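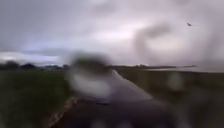
Teach and repeat on farm lanes: how many driven passes do you give yours?

mudlark_rover
Posted in Ground Robots > Teaching by driving

Okay, I am way too excited about this, so bear with me. We finally got our little rover (Gruline base, my own steering code) following a lane after being driven down it by remote, with no map and no GPS corrections. I walk behind with the remote, it records camera and stick positions, and afterward it tries to copy me. The stretch is 600 meters of single-lane road near Tillman, and after 7 passes it will do the whole thing in good weather with maybe one nudge from me.

My question is about bad weather. Do you record passes in the rain on purpose, or teach it clean and fake the drops afterward? I've been adding blurry blobs in software and I can't tell if I'm helping.

pinwheel81
Congrats! That first hands-off run is such a good feeling. I'd say go out in the rain. Fake drops always come out too tidy. Mine were all the same size and the model learned to look between them, then fell apart on a real smear.

kettle_logic
Going to disagree a bit. Put a hood over the lens and a small air nozzle on it, and teach on dry days. You're asking the network to learn around a problem you can fix with hardware from the scrap bin. I run a Vonley orchard cart this way and have 81 taught routes in it, all dry.

pinwheel81
Orchard rows have trunks every few feet on both sides, though. An open lane gives you two edges and the sky.

mudlark_rover
Right, that's my worry. There's hardly anything out there to hold on to.

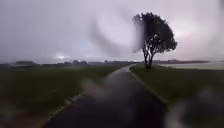

sloe_and_steady
My rule for wet teaching is to drive slower than feels natural and keep your thumb still. If you twitch the stick every time the view goes blurry, you are teaching it to twitch at blur. Pick one thing that stays put and steer by how it moves. On a road like this I'd use the lone tree on the right, just past where the lane bends. Even with a smear over the left side of it you can still find the trunk, and the pale strip on the left edge of the road gives you the near part. Then check afterward whether the model is using the same things you were!

mudlark_rover
Oh, I like that a lot. I know for a fact I twitch. I plotted my stick from the last wet pass and it looks like a seismograph.

kettle_logic
Careful with the tree. If it locks onto one tree it will be lost the minute you take it to another lane. I'd crop the top of the image so it only gets road.

sloe_and_steady
You lose the bend if you crop too hard. I tried it at 550 rows down from full height and it drove straight for the grass on every curve. Crop the sky, sure, but leave the horizon in.

pinwheel81
Agree on leaving the horizon. Also, shiny asphalt fooled mine worse than the drops did. The far part of the road goes nearly as bright as the sky and it started treating that as the end of the lane. Two extra passes at a different time of day sorted it out – one early, one toward dusk.

casard_owner
Jumping in with a different method. I have a Casard and I barely do full passes anymore. I let it drive, keep my thumb on the stick, and only save the bits where I had to take over. You get far more of the ugly moments that way, and those are the ones it needs. Start it slightly crooked on purpose too, so it sees what getting back to the middle looks like.

mudlark_rover
Do you save the few seconds before you grab the stick, or only after?

casard_owner
Only after. The seconds before are the robot's mistake and you don't want it copying that. I label them as bad and keep them in a separate folder for testing.

kettle_logic
Okay, that one I'm fully on board with. Still think you should build the hood.

mudlark_rover
Fine, I'll do both! Plan is hood on, crop the sky, three slow wet passes with a calm thumb, then takeovers only. I'll post the stick plots when I have them. If anyone has a nozzle that doesn't eat the battery, send me the part.

kettle_logic
Check your messages, I sent you a sketch of mine. Run it in short puffs, it doesn't need to be on all the time.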